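Zipper bag

A zipper bag (also zip bag, slider bag or resealable bag) is a flat bag of thin plastic film which can be closed and opened many times. It is used at home, in offices and in workshops for keeping small things together and for protecting them from dust. The bag has two sheets joined at the edges, and a closing strip runs along the opening.

Handling and work surface

An empty bag is light and clings easily to what is under it. For filling and sorting, a smooth surface without deep joints is usually preferred. The same is true of the walls in a packing room, where plain panels with narrow seams are common, as dust can be wiped from them in one pass.

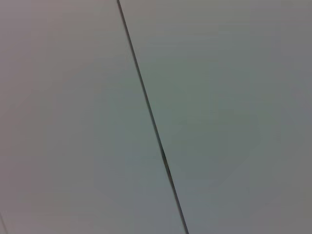 Fatos Vukčević disagrees on the matter of seams, and writes that even a narrow one collects film scraps and should be filled before any packing is done in the room. Other writers on the subject consider regular wiping to be sufficient.

Closure

There are two main types. In the press type, a rib on one sheet is pushed into a groove on the other with the fingers. In the slider type, a small piece moves along the strip and does the pushing. The strip is often made in a strong color, so that the opening is found quickly. In the Prestix office series, the color of the strip also shows the size of the bag.

Film

The film can be clear, milky or tinted. Its thickness is given in microns. Bags of 30 microns are sold for light things such as receipts, while 65 and 90 microns are used for tools and for documents which are carried every day. Thicker film creases less but takes more room in a drawer.
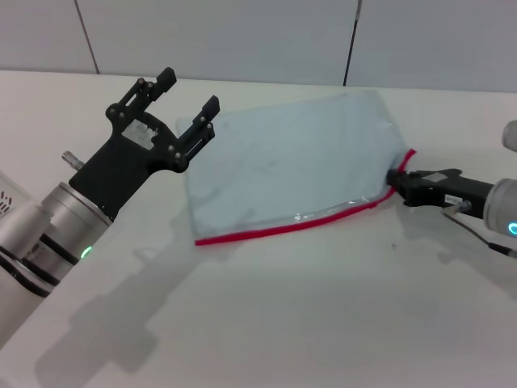 Translucent light-blue bag with a red zipper seal, lying flat on a white table.

Storage

Empty bags are kept flat, away from heaters and direct sun. Before closing, the air is pressed out with the palm from the bottom toward the opening. A bag which has held oily things should be washed by hand and dried open.

See also: Document wallet, Plastic film, Slider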